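Support home Tickets Knowledge base Contact

Ticket 623 – Dye from bedspread marking sheets and pillowcases
Product: Chevalier floral bedspread, bright blue, double
Category: Textiles / Color transfer
Status: Closed
Site: Stelen guest rooms, Draltport

Reported problem

Customer runs guest rooms and bought the bedspread in July for one of the two beds in a twin room. After the second wash there is a faint blue mark along the top edge of the white sheet, where the bedspread is folded back. There is also a smaller mark on one pillowcase. The other bed in the room has a purple-pink cover from a different supplier and the sheets on that one are clean. Customer wants to know if the bedspread is faulty or if the laundry is doing something wrong.

First reply from support

Thanks for writing in. Before we decide on a replacement we need to know the following:

- Wash temperature and the detergent used
- Whether the bedspread was washed alone or with other items
- Whether it was fully dry when it went back on the bed
- Whether anything was left lying on it for a long time, such as damp towels or items with their own dye

Please also do the white cloth test. Wet a plain white cotton cloth with cold water, wring it out, and rub it on a blue part of the bedspread 30 times with firm pressure. Repeat on a pink part with a clean cloth. Let both cloths dry before you look at them.

Customer reply

Washed at 60 C with Cernemel powder, the same as all our bedding. First time alone, second time with two bath mats. It came out of the dryer at the end of the cycle and went straight back on the bed. It felt dry on top. I did not check the seams.

White cloth test done. The blue gave a light blue mark. The pink gave nothing I could see.

On things lying on it: the room is between guests and I have been using that bed to sort out a cupboard, so there is a mix of items on it at the moment. Nothing damp as far as I know.
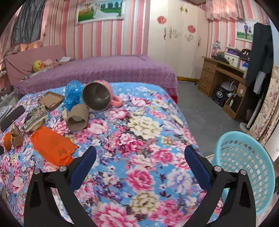
Color transfer from a printed bedspread mostly happens in one of two ways. Either loose dye is left in the fabric from the printing and comes out in the first washes, or the fabric is put away or laid out while still a little damp and the dye moves into whatever is touching it. Your cloth test shows there is still loose dye in the blue background, and a 60 C wash is hotter than the care label allows. The care label says 30. Before you do the next wash, please take everything off the bed. The mug, the brown roll and the tray do not matter for this, but the bright orange fabric with the ragged edge should be kept away from the bedspread until you know it holds its color. The same goes for the beige and gray patterned piece with the frayed edges. If either of those gives off dye it will confuse the result, and we would not be able to say which mark came from where.

Steps to follow

1. Fill a bathtub or large sink with cold water. Put the bedspread in by itself and leave it for an hour. Note the color of the water.

2. Drain and repeat until the water stays clear. Most customers need 3 rinses. If the water is still clearly blue after 5, stop there and tell us.

3. Wash alone at 30 C with a liquid detergent for colors. Do not use the powder you have now. We ask people to avoid powders with bleach in them on this range, and we do not have the details for yours.

4. Dry flat or on a line. If you have to use the dryer, use low heat and check the hem and the corners by hand at the end. Those are the thickest parts and hold water the longest.

5. Repeat the white cloth test on the blue part.

For the sheet and the pillowcase, do not put them in the dryer again until the marks are out. Heat makes this kind of mark much harder to remove. Soak them overnight in cold water with an oxygen stain remover, then wash as normal.

Customer reply

Bed cleared and the orange piece put away in a bag. I tested it with a wet cloth out of interest and it did leave a slight orange mark, so I will keep it apart from now on. There is no orange on the sheets.

Rinse one: water pale blue. Rinse two: a little blue, hard to tell against the tub. Rinse three: clear. Washed at 30 with a color liquid and hung on the line – it took until the evening to dry. The hem was the last part, as you said.

Cloth test again on the blue: nothing. I did it in two places to be sure.

Pillowcase is clean after one soak. The sheet still has a faint line if you hold it up to the window. Will soak it again.

Can I go back to washing the bedspread with other things now?

Reply from support

Good result. You can wash it with other dark or bright items at 30 C. Keep it out of the white load. For the next two or three washes I would still do it alone if you have room in the schedule.

The cloth test result and the clear rinse water mean we would not class this one as faulty. If the blue comes back on a cloth after a 30 C wash, reply to this ticket and we will send a replacement without asking you to go through the steps again. Please keep the care label on.

Customer reply

Fine by me. Second soak took the line off the sheet. Laundry instructions for that room have been changed to 30 and I have put a note on the machine. Please close.

Resolution

Loose dye in blue background, made worse by hot wash. Cleared with cold rinses and correct wash temperature. No replacement sent.

Last updated: July, 4:40 pm

Related tickets
Pillow sham shrunk after first wash
Pink print fading along fold lines
Bedspread smells musty after storage
Which detergents are safe for printed cotton?
Loose threads at hem, Chevalier range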